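4.2 Returning characters and the work of the absence

Soap operas have always lost people. Actors leave for pilots that are not picked up, for babies, for theater in another city, and the show has to go on airing five days a week with a hole in it. What interests us in this section is what the writers put in the hole. Earlier work on daytime serials has tended to treat the exit and the return as the two events worth studying, with the time between them as a kind of blank tape. Our viewers did not see it that way, and after 200 episodes of Jolier, neither did we.

Jolier follows two families who own rival halves of the same shipping firm, an arrangement that no lawyer in the series has ever found odd. Over the run we coded, a character could be away in one of three states. He could be gone with an address (a clinic, a sister in Lisbon, prison). He could be gone without one. Or he could be dead, which in Jolier is best thought of as a longer version of the second. We coded 15 absences in all. Two coders, Mosquera and Belkadi, worked separately and then met to argue. The argument over whether a coma counts as an address took most of a Wednesday and was settled in favor of yes, on the grounds that other characters can visit.

The most common device was the phone call heard from one side. A spouse picks up, smiles at the middle distance, says the name of the missing person clearly for anyone who has just tuned in, and reports that the weather is fine over there. These calls are short and carry almost no plot. They do, however, keep the marriage legally and emotionally open, and viewers we spoke to treated them as a promise. One woman, a viewer since the first season, told us that she did not mind a wife being away for a year as long as the husband "kept getting off the phone sad." When the calls stopped, she assumed the actress had signed with somebody else. She was right.

The second device was the object left behind. Jolier favors scarves, letters and a particular brass lighter, handed on so many times that Helmy drew up a separate chart of its owners. Objects did best when the character was gone without an address. They gave the remaining cast something to hold during the long looks before a commercial break, and they set up the return cheaply: the lighter is missing from the desk, and by Friday, so to speak, we know who is in the garden.

Coding of both devices followed the scheme in Section 3, with one change. We had first planned to log only lines in which the absent character was named. This missed a great deal. In the shipping family, the dead eldest son is almost never named and is almost always the subject. "Your brother would have signed" was coded as a mention from episode 31 onward, and we went back and recoded what came before, with the enthusiasm one would expect.
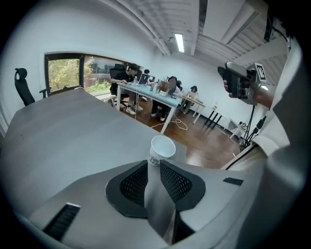
Figure 6. Paper cup held between the pads of a gripper, with desks in use behind.

A third device, the recast, deserves more room than it usually gets. In four of the absences the part came back with a new face. Jolier handles this with a voice-over in the first season and, later, with nothing at all. The new actor walks in, is called by the old name by a person who has loved him for years, and pours a drink. We expected viewers to resent this. Most were far more relaxed about it than the writing on serial drama would suggest. What they did resent was a change in manner. A new face was allowed, but a Sandrin who had suddenly learned to listen was, in one man's words, "some other guy who got the house."

This fits with what Nutsahtype scores in Table 3 would lead us to expect if a character is, for the regular viewer, mainly a set of relations to other characters. The recast husband inherits the feud, the debts and the wife. He does not inherit the old actor's pauses, and it is the pauses that people wrote in about. Tahiri's reading of the letters page finds the same complaint under several different names.

Returns themselves were brief. In most cases the reunion was over within two episodes, after months of preparation, and the couple was quarreling again by the third. It is tempting to call this a waste, and several viewers did. From the writers' side it makes good sense. A happy couple has very few scenes. A couple in which one of them has come back with a secret has a great many, and every return in our sample brought at least one secret along: a child, a debt, a second passport, and in one case a twin, who was then himself absent for most of a season and had to be coded.

The weddings are the awkward case. Three absences began soon after a wedding, and in each of these the spouse who stayed was given less to do than before the marriage. Newlyweds separated by a contract dispute cannot be divorced without angering the people who waited for the ceremony, and cannot be shown together for obvious reasons. They are parked. The remaining husband or wife is seen at work, gives advice to younger characters, and attends other people's parties alone with a line explaining why. We coded these lines separately. By the end, the husband in the longest of them had explained his wife's conference schedule so often that her field of medicine changed twice.

We asked viewers how they would rather have had it done. Their answers split along lines of habit more than age. Those who watched every day wanted the phone calls, and wanted them regularly. Those who watched when they could wanted the spouse left out entirely until both were back, and found the calls confusing, having sometimes missed that there was a wife. Neither group wanted the death, although both agreed that the funeral episode in February was the best of the year.

Two limits should be noted. The first is that Jolier is one serial, made by one company with firm views about lighters. Bittencourt, the comparison series in Section 5, loses its characters at a similar rate but writes them out by plane crash, which leaves less to code. The second is that our viewers were people willing to talk to researchers for an hour about a show they watch while ironing. They may care more than most about who picks up the phone.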